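Grimmont Textile Lab, term 2: lint shed from cleaning cloths

We compared lint release from microfiber and cotton cloths supplied by Grevley and Helard. Each cloth was laundered, dried and weighed.
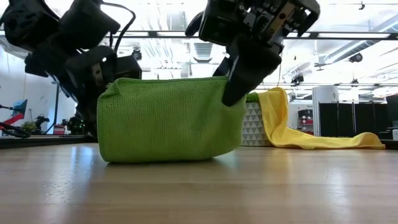
## Method

Lint was collected on a filter and counted under the Boutros microscope. The cotton set gave 996 fibers per cloth, the microfiber set 738.

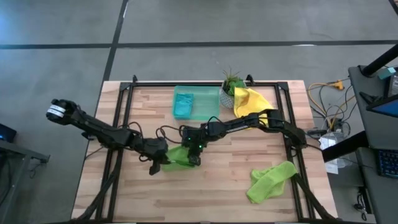 *Figure 2. Butcher-block tabletop, grain running horizontally.*

## Limits

Filter blanks were run only in November. One blank held about 2237 fibers and was discarded.

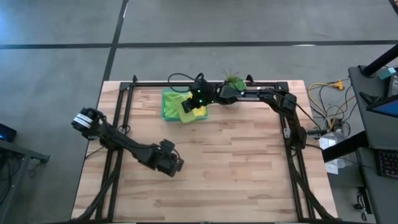

The remaining blanks were averaged and subtracted from both sets.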